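3.2 Deciding what to buy, and when

I should say up front that I'm no procurement person, and neither is Nkrumah Dankwa, who shared the job with me. We had one budget line for the gripper work and three ways to spend it: a second arm, a set of better fingers, or more compute for simulation. My gut said arm. Who doesn't want another arm?

Bayu Lau talked us into running the grasps in simulation first and holding the order until July. The plan was simple enough – 12 objects, 1,000 trials each, all with plain parallel fingers, and then we'd see which purchase the failures were pointing at. Durrani had quoted us for the arm and Manow for the fingers, and both were good sports about waiting (Manow even held their price, bless them).

Most of the shopping list came out of that exercise. Long, slender handles turned out to be a favourite test of mine, as there's so little to hold and the wide end wants to swing. Figure 3 shows one of these, a wooden bottle-opener shape with its handle between the two fingers, rendered over a marble surface.
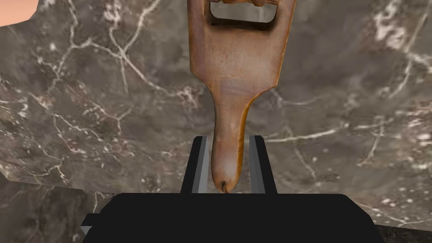
Figure 3. Simulated grasp of a handled object, parallel gripper.

We costed each option against the trials it would let us run before the end of the grant, and compute won by a fair margin. The fingers came second, at 68 per cent of the compute quote, so we put them on the list for the next round. The arm got bumped to the year after. I did grumble a bit, but I'd sooner wait than have a second arm sitting under a dust cover while we queue for simulation time on Darkgate, our shared cluster.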